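4.2 Comparison of wrist and head cameras

The second set of trials asked how much each camera position contributes when a two-handed robot handles soft furnishings. Earlier work on the Turnasside platform relied on a head camera alone, and operators reported that they lost sight of the fingers once a hand was close to its target. A small camera was therefore mounted at the wrist, looking past the hand towards the work. Its main drawback is plain in Figure 4: the dark housing takes up the upper part of the view.

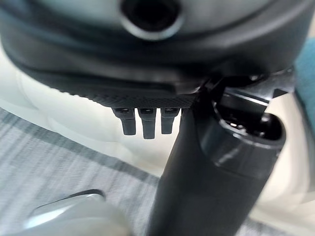
Figure 4. Wrist camera view. Photo: Mitali Bandara, Nemulbridge

The set comprised 465 trials, all carried out in a furnished room with a sofa and throw pillows. Each trial was recorded by both cameras and scored by two reviewers, who marked the moment at which they judged that the hand had met the fabric. Where the reviewers disagreed - this happened in 47 trials - a third person decided. At close range the wrist view gives a good deal of fabric and very little of the room, and the nearest parts of the hand are out of focus.

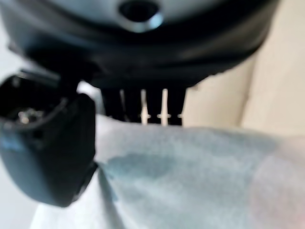
4.3 Effect of focus and colour

Reviewers found the moment of contact harder to judge when the wrist image was soft throughout. Strongly coloured cloth helped to some extent, as its folds stood out against a pale wall even when the finger resting on it was blurred.
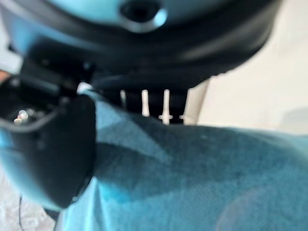
The Grornthorpe controller was left at the same settings for all trials, so that any difference in scores could be put down to the camera view. A fixed focus was used at the wrist. We did consider a lens with a shorter focus distance, but it was not ready before the August sessions ended. The head camera, by contrast, shows both hands and most of the sofa together, and a reviewer can see which pillow is being approached.

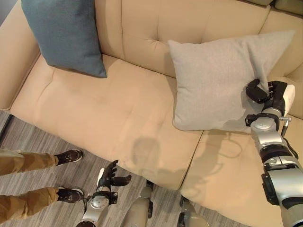 Scoring from the head view alone was quicker, although reviewers asked for the wrist recording whenever the fingers had closed over an edge. For the remaining trials in the Seneviratne series we kept both cameras and showed the two recordings side by side. Results by reviewer are given in Section 5.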